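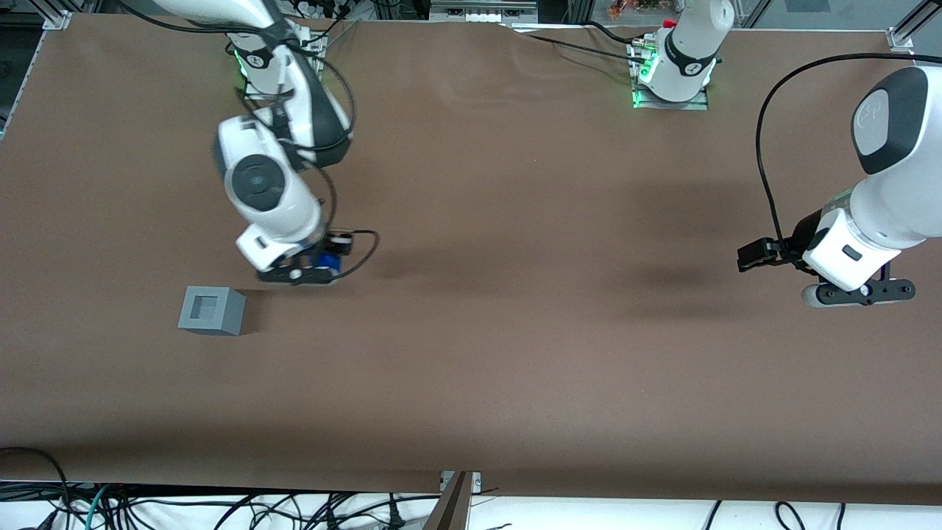

What is a good colour for the cover of a big work table?

Plain brown is the best one I have had, in paper or in cloth, and I have now used it longer than any other.

I did not arrive at brown quickly. When we moved to Hevurwood four years ago the first large thing I bought was a table, and the first thing I did wrong was to leave it uncovered. I was proud of it. After one winter the top had a ring from a jar of varnish, two knife lines and a patch of glue in which you could read a fingerprint. I sanded it, oiled it and promised that it would have a cover every day from then on.

The first cover was white. It was an old bedsheet, very clean, and in the afternoon the sun came onto it and I had to close my eyes a little when I was threading a needle or looking for a screw. White also shows everything. I had not known how much dust there is in a room until I worked on a white sheet.

After this came a green cutting mat. I still have it and I like it for cutting, but it covers only one corner, and the printed grid makes my eyes tired. Small parts lie down between the lines and disappear. Then for one summer I had a tablecloth with lemons, a gift, and I will say only that a small yellow bead on a cloth with lemons is a bad idea.

Brown came by accident, from the paper in which a bookcase was packed. I spread it over the table to protect the oil and kept it for the whole of August. Everything I put on it was easy to find. A small blue thing is visible from the other side of the room. Grey is also good, and grey was my problem before, as I make many small grey pieces: little blocks, corners, square ones with a square opening in the top into which another piece should sit. On white they looked like shadows. On brown they are simply there, and their real shadow is soft, so you can see where the edge is.

Paper or cloth? I have tried both and I change my opinion with the season.

Paper is cheap and honest. You can write a measurement directly beside the piece you have measured, draw around something, put an arrow. When it is dirty you roll it up with all the crumbs inside and carry it away. It has a nice sound also. But it tears at the corners of the table, it does not like water, and when you fold it once the fold stays there forever. Small round things find the fold and wait there.

Cloth is quiet. If you drop a metal part on it, it does not jump. You can wash it, and it holds still if it is heavy enough. It takes up every thread and every hair, though, and needle points get caught in it. I bought mine as the end of a roll at Flasum, the fabric shop behind the station in Hevurwood, for 27 dollars. They had it in the basket for remnants, and the lady cut off a damaged strip for me without asking money for it. For the paper I go to the hardware store, any of them.

About the size I must give a warning. My table is 170 cm long. I believed that a cover of 200 cm would be generous, and it is, if you lay it exactly in the middle. I never lay it exactly in the middle. One side hangs more than the other, and the front edge goes a little up and down like a hem sewn by a child. For some months I corrected this every morning. Now I pull it once and start to work. An uneven edge has not spoiled any piece yet.

The wrinkles are a different matter, and here I am not so relaxed. Soft ones do not disturb me. They are there every day, and a few darker creases as well, most of all at the far edge, where the cover gets pushed together when something is moved. I accept them there. In the part where I place small pieces I want it flat. If a block stands on a crease it leans by a hair, you do not see it, and then you put the second piece in at an angle and are angry with the second piece.

These are the things I do against wrinkles:

Paper I roll the opposite way around a broom handle and leave it overnight. It comes back much calmer.

Cloth I iron from the wrong side, and I carry it to the table over my arm. Folding it for the walk from the ironing board undoes half of the work – I did this more times than I want to write.

When it lies on the table I smooth it from the centre to the outside with my forearm. With the palm I make new wrinkles, I don't know why.

I do not use tape across the front edge any more. The tape holds the edge and then the whole cover moves behind it, so you get one big wave in the middle. Two clamps at the back are better, with a piece of felt under them for the wood.

The other half of the matter is what stands on the cover. I used to keep my boxes, the pencil tin, the lamp, a cup and the radio all on the table, and I worked in a space as big as a dinner plate. One evening I moved everything to a shelf because I wanted to change the paper, and when the new paper was on I could not bring myself to put the things back. Since then I put out only the piece I am working on and the piece that belongs to it. When they are finished they go into a box with a lid, and the next two come. It is slower, people tell me. I think I lose less time on my knees under the table with a flashlight.

For cables I have no beautiful solution. They run along the back and they pull the cover with them. I have read in the Jotport notebook forum, where I ask most of my questions, that some people sew small loops to the back hem and pass the cables through. It sounds good for cloth. With paper I suppose it would only make a row of torn holes. I will try it on the cloth when I have thread in the right brown, and I am in no hurry about it.

A reader wrote to ask if dark brown is as good as light brown. I have had only the middle one, the colour of a parcel, so I can't answer properly. I would guess that very dark swallows the shadows, and I need the shadows. If somebody has tried it, please write to me, I am interested also in dark green and in the natural colour of linen, which I find lovely but a little too pale at noon.

Next I want to change the lamp, which gives a yellow light in the evening and makes my brown cover almost orange. The blue pieces do not mind it, the grey ones do.

Search this blog Type and press enter

Last updated March 13, 2022

Contact | © Radonjić, Hevurwood | Back to top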